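**Totby work table, top only or with frame**

Supplied by Grondevico. Item 1343. Ships flat, one carton, top wrapped separately from the frame.

| | |
|---|---|
| Top thickness | 23 mm |
| Top size | 1000 × 1000 mm |
| Finish | Clear, low sheen |
| Frame | Mercado or Nilldale, ordered separately |

The top is predrilled for the Mercado frame. For the Nilldale frame, use the paper template in the hardware bag and drill pilot holes from the underside. Do not use screws longer than those supplied. Tighten by hand after all of them are started.

Edges are eased on the upper side only. The underside is sealed but not sanded to the same grade, and small filler marks there are not treated as defects. 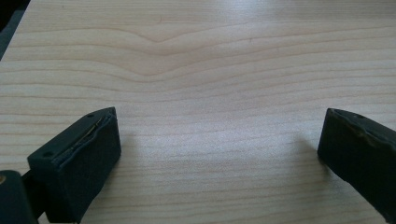
Grain cannot be chosen at order. Tops are picked in carton sequence, and two tops bought together may differ in color and pattern. Most of the surface runs in fine, close lines, but a local dip is normal: the blond top shown has a V-shaped one, where several bands bend down and rise again before the lines continue. Returns for grain pattern alone are charged at the standard restocking rate.

Clean with a damp cloth, then a dry one. No abrasive pads, no ammonia. Use a mat under hot pans.

Replacement hardware and template requests: Ramil Tolentino, parts desk. Quote the item number and the frame name.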